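Tresten Community College, Sports Studies
Baseball Scoring, Handout 5: Reading the Box Score

Welcome back! Last time we scored two innings by hand, and your sheets looked great. Now we turn those sheets into a box score.

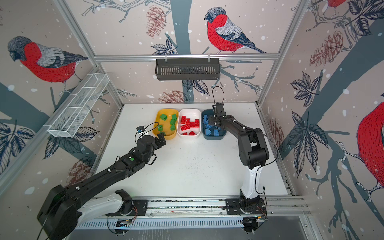
BATTING LINES

Each hitter gets a row: at bats, runs, hits, RBI. Walks and sacrifices don't count as at bats, so a player can come up five times and show only two. Love that little wrinkle!

Batting average is hits divided by at bats. In our practice season, the Kallance shortstop had 200 at bats and hit .294 (say "two ninety-four").
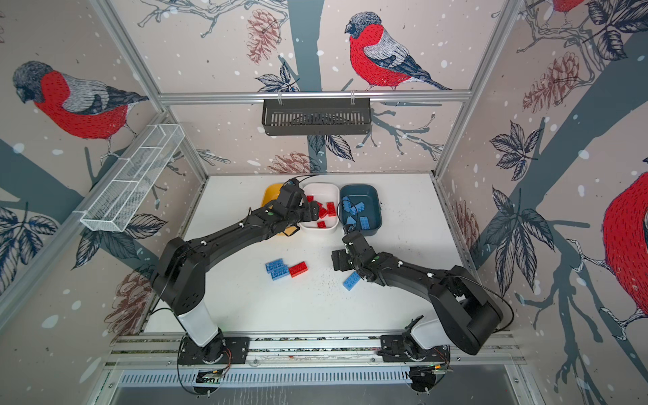 Blue bowl and white bowl, with red bricks in the white one.

Now the pitchers. Innings use a funny decimal: 5.2 means five full innings plus two outs. Please don't add these like ordinary numbers! 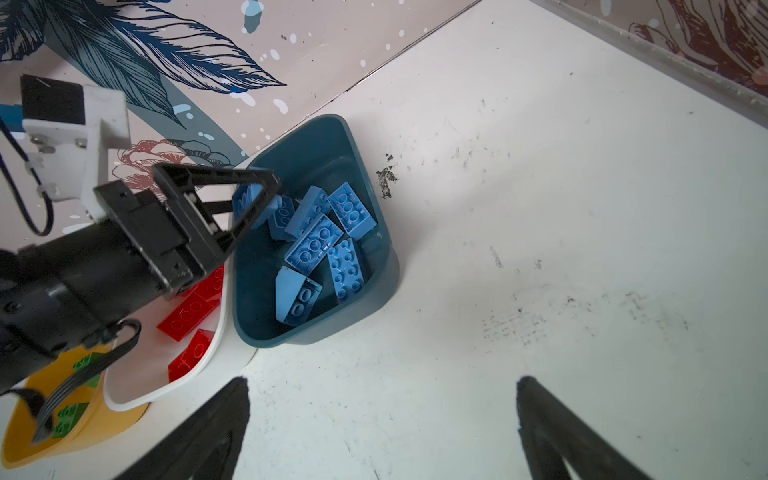 Can a batter get an RBI without a hit?
A batter can, and it happens all the time. A bases-loaded walk or a sacrifice fly that brings a runner home will do it.

Earned runs are the fun part, so bring your Brulline game sheet and we'll rebuild the sixth inning without the errors.
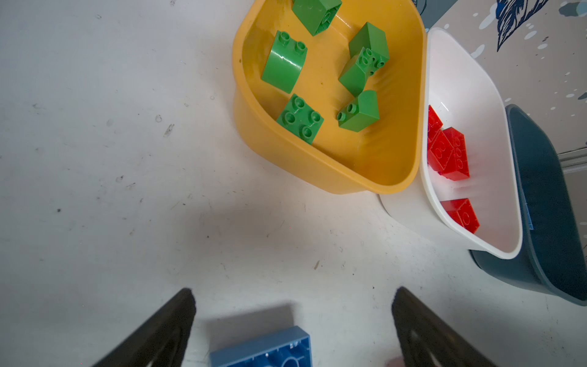 Blue block, underside up.

For next class: finish the Kallance batting lines and check that the team's runs match the line score.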